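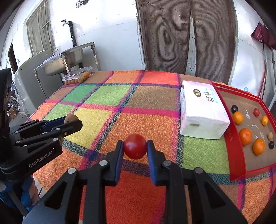

Judit Fülöp told me that I should forget the word "picnic" if I wanted to understand the Sunday table in Tundar. A picnic is something you carry away from home, she said, and in the end you carry it back. The Sunday table stays out until the last person has gone to bed, and it is never planned by one person only.

I came to Tundar in June for two nights and I stayed for nine. The village has one street which deserves the name, a river too shallow for boats, and 140 houses. In the summer many of them put a table outside on Sunday, along the wall on the side of the street, and whoever passes may sit down. You bring what you have. If you have nothing, you bring a chair.

The custom is older than anybody I met could tell me. Judit's grandmother used to say it started with the sawmill at Bitwood, when the workers had only one free day and came home too late for the family lunch. The women left the food out and covered it, and the men ate when they arrived, at any table that still had something. The mill is closed for 34 years now. The tables remained, but the hours became longer.

What people eat is simple. There is bread, always cut thick, and a white cheese which is made on the other side of the river. There are peppers, cold beans with vinegar, small tomatoes that are eaten whole like candy, plum cake. Meat is rare before the evening. I asked one man why, and he looked at me a little sorry and answered that it was hot. In the evening somebody makes a fire in an old washing machine drum, and then there is sausage for everyone, and also for the dogs.

More than the food, I was interested in the cloths. In most houses the table is not dressed with a white cloth but with a blanket, one that served on a bed before. A blanket does not fly away when the wind comes up from the river, and it can be washed without much thinking. Judit has four of them. The oldest was bought by her mother at Jardine, a store in the district town which sold wool and buttons and closed when the owner got sick. It has a burn mark from a coffee pot, and this mark is always turned to the same corner, so the guests who know the house put the coffee pot exactly there.

Not all is peaceful. Two years ago a couple from the city bought the house beside the bridge and asked the council to keep the street free for cars on Sundays. There was a long meeting, and some words were said which people still remember. The council decided that every table must leave a passage of 250 centimeters. So now you can see chalk lines on the stones, drawn fresh every week, and small children are very strict about them. The couple have their own table since last summer. Their lemonade is too sweet, I was told by three different neighbors, but it is always finished by five o'clock.

I sat at many tables in these days. At one of them the talk was only about wells. At another, a retired bus driver explained to me the whole line from Tundar to Stasus, stop after stop, with the places where snow used to block the road. His wife had clearly heard it before – she corrected him twice, both times on the same bridge – and she went on cleaning beans while she did it.

The summer's last big table is on August 25, 2019, when all the houses on the lower street put their tables end to end, up to the chapel. It begins after ten in the morning. There is no entrance fee and no program, and the bus from Stasus stops at the bridge. Judit will bake the plum cake the evening before, in two large trays, because on the day itself her kitchen is full of other people's pots. She has asked me to come again. I will bring a chair.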